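Point d'avancement novembre, lot 2 : règles de bonne pratique pour postes à deux bras (Idar)

Où on en est : 235 essais passés en revue sur 292 prévus. Reste la série du site de Purkmont, on finit avant la prochaine réunion.

Guide de bonne pratique : version de travail envoyée à Frota, 21 règles dont 8 encore en discussion. Surtout celles sur les objets enchevêtrés (trousseaux, chaînettes, anneaux). Règle 8 réécrite : un bras tient, l'autre attend mâchoires ouvertes, pas de prise simultanée sans ordre explicite.

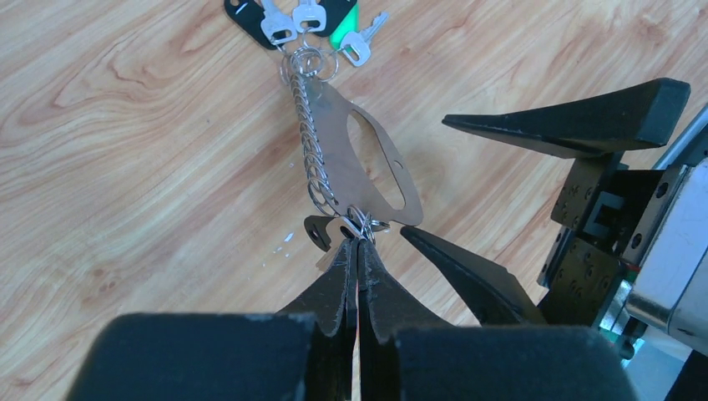

Trousseau à anneaux multiples, les deux pinces au poste. Cas visé par la règle 8.

Points ouverts : vitesse d'approche près d'une pièce métallique plate, seuil d'effort quand les anneaux se coincent. Pas d'accord pour l'instant, Zesavwood veut un seuil unique, nous non. Proposition écrite à suivre.

Budget : rien à signaler. Retard sur la traduction du guide, le devis est arivé samedi, à valider de votre coté svp.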